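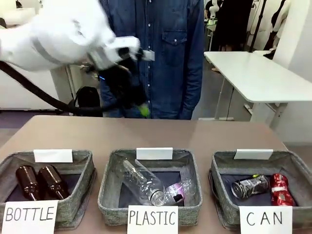 Does a collaborative robot arm need a risk assessment of its own if the manufacturer has already certified it?

The assessment is still required, and it has to cover the whole application: the arm, the gripper, the parts being handled, the table and the people within reach. The manufacturer's paperwork covers the arm as delivered.

That is the position taken in a revised practice note from Torkinar, the Tendham test house, which takes effect in March. The note applies to shared-space work on benches and tables, including sorting, kitting and light assembly. It replaces a shorter text that dealt mainly with arms behind fencing.

The largest change concerns the gripper. Under the old text, a site could change fingers or grip force and record it as routine maintenance. The new one treats either change as a change to the application, and the assessment must be reopened before a person stands within reach again. Glass, sharp metal edges and crushed cans are listed as parts that need their own entry, on the grounds that a dropped or broken item can injure someone even when the arm itself is moving slowly.

"We kept seeing files with a good page on arm speed and a blank where the workpiece should be," said Ülle Raudsepp, who led the revision. "A bottle held by the neck is part of the machine for as long as it is held."

Torkinar reviewed 74 assessment files before drafting. It also sets a default speed limit of 500 millimeters per second at the tool whenever a person is inside the marked area. Sites may go higher if they have contact measurements to support it, taken with the actual gripper and the heaviest part in the job. Measurements older than 90 days at the time of first use will not be accepted.

Other points in the note:

Bins and baskets are to be labeled on the side facing the operator, and the labels must match the names used in the program.

Cables between the arm and its controller are to be routed clear of the place where a person stands. Where that cannot be done, the route goes on the drawing and is checked at the start of each shift.

Visitors and observers count as exposed persons if they can reach the table.

The stop button must be reachable from every standing position shown on the drawing – a teach pendant hung on a hook does not meet this on its own.

Reaction has been mixed. Salvador Brandão, an integration engineer at Zetville, said the gripper rule was overdue but would slow down small jobs. "We swap fingers several times a week. If each swap means a full review, people will stop writing them down." Torkinar says a site can assess a set of fingers together in advance and then move among them freely, provided each is named in the file.

Glenys Hopkin of Kincaid, which runs sorting cells, asked for clearer wording on soft containers, which can shift on the table when an arm presses into them. A clarification is being drafted.

Existing installations may stay on the old text until their next scheduled review or their next gripper change, whichever comes first.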